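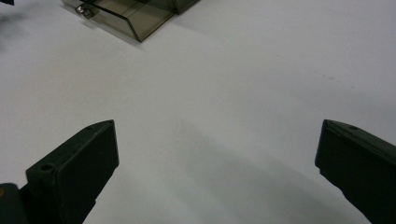
Bonifacio Marín asked me in October whether a hand-held gripper set was a bit of a cheat for a robotics club, given there's no robot in it. Fair question, and I've had a whole term to chew on it. My answer is no, it's the best thing we've bought at Erkside, and I'm going to go on about it for a while.

The set is the Mostimen two-hand trainer. You get a pair of black grippers with plastic fingers, cables and the recording software. A student holds one in each hand and does a job with them, the software records the run, and later on you use those recordings to teach an arm. Our club has 12 students from years 8 to 10, and most of them had never thought about how hard it is to pick up a small soft thing until they had to do it with two stiff fingers instead of ten clever ones.

We started with the easiest gear we could find in a drawer: a black elastic ring and a see-through brown organiser with compartments. Pick up the ring, put it in a compartment, stop the recording. Seven tries each to begin with, which was the kids' idea, and they argued over technique the entire time. Do you come in low and slide the fingers either side? Do you pinch one edge of the band? (Pinching an edge has its fans. I'm not one of them, but I've been outvoted.)
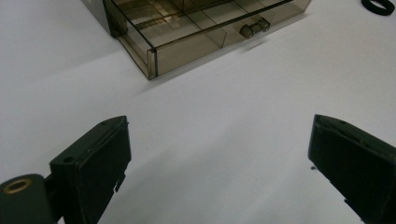

Build and handling

Sturdy, and I say that having watched one go off the side of a desk in week two. The fingers are a very dark green that looks black under our lights, blocky, with flat pads on the inside. They pick up scuffs and I don't mind a bit. The grips suit adult hands and bigger teenagers. Our smallest year 8 found the squeeze tiring after 20 minutes or so, so we swap people over more often now, and the swapping turned out to be good for the mood of the room anyway.

The fingers open lovely and wide. My only grumble is with very flat objects, where the squared-off tips need to be lined up just so before they'll get hold of anything. A thinner pair of spare fingers in the box would fix it. Two of the year 10s have already drawn some up and want to print them over the holidays!

Cables are the other thing. There's one out the back of each gripper, and if you cross your arms over halfway through a job you'll end up in a knot. Settle where they're going to run before anyone starts, and give each student a bit of slack.

Software and recording

Simpler than I expected. Start, do the job, stop, give it a name. You can play a run back straight away, and this is where the club came alive for me. They watch the view from the gripper and groan at their own wobbles. One girl saw that she always tipped her right wrist before closing, fixed it the next go, and then went round coaching everybody else. I couldn't have planned a better lesson.

Naming files is clunky, mind you. There's no way to rename a batch, and by the end of term we had 109 recordings, a good number of them called "test" or "good one" or "GOOD ONE real". Agree on a naming rule on day one. We didn't, and I spent a Tuesday night sorting it out with a cup of tea.
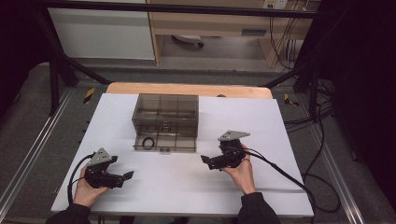

Could you get by with just one gripper and save the money? A reader sent me that after my first write-up, adding that their club had been getting along fine with a single Atov unit for simple pick-and-place.

You could, for simple pick-and-place. I'd still buy the pair. With two hands the students have to think about what the idle hand is doing, whether it should steady the box or get out of the road, and who leads when something needs passing across. Those were our best conversations all term. We also borrowed the Ait Brahim set for a fortnight, and while its grips were lighter and comfier for little hands, playback was slow enough that kids wandered off before they'd seen their run. For a club that meets after school, when everyone's hungry, speed counts for a lot.

Something soft is a much better starter object than a block, too. 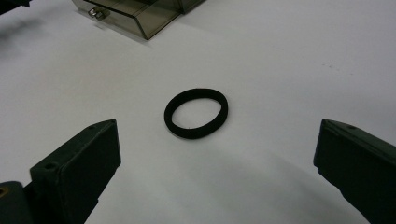 Blocks let you get away with sloppy work, and a kid who has only ever picked up blocks thinks the job is easy. Soft things squash and shift and come up crooked, so you have to slow down and look. We tried socks next (chaos, wonderful chaos), then a shoelace, and I'd leave the shoelace until they've had a few weeks' practice.

Would I buy it again? Yes, in a heartbeat. Wait for the thinner fingers if your kids mostly want to handle paper or cards, and try the grips on your smallest member first if you can. Otherwise go for it. We're back in February with a borrowed arm and all those recordings, and I'll post how the training goes, including the socks.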